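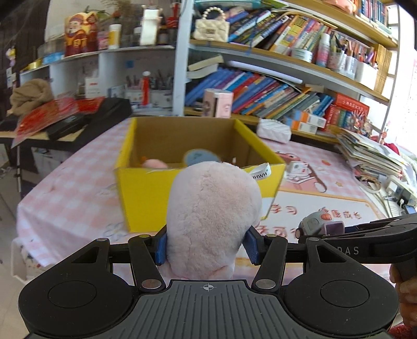 4.2 Recording pick-and-place episodes

Before you start, pair both grippers (section 3) and check that the Pistesura app shows a green status for each one.

1. Set the open box on the table and spread the items beside it. Leave a hand's width between items.
2. Choose the task name in the app. Use the exact wording from the task list, for example "put the plush toy in the box".
3. Hold the grippers over the table, jaws open, and wait for the double beep.
4. Close the finger pads on the body of the item. Do not pick up soft toys by the tag.
5. Move the item over the box, lower it and open the jaws fully.
6. Go back to the start position and press Stop. An episode can last up to 60 seconds.
7. Shuffle the items before the next episode.

Note: Leave the usual things on shelves and side tables. The policy trains better on rooms that look lived in.

Note: If an item drops, keep recording and pick it up again. Mark the episode "retry" afterward. After 2 drops in one episode, press Discard.

Caution: Keep fingers clear of the hinged arms while the jaws are closing.

Caution: Do not cover the camera with your sleeve or hand. Episodes with a blocked view are rejected at upload.

Upload at the end of each session. For rejected episodes, see section 7.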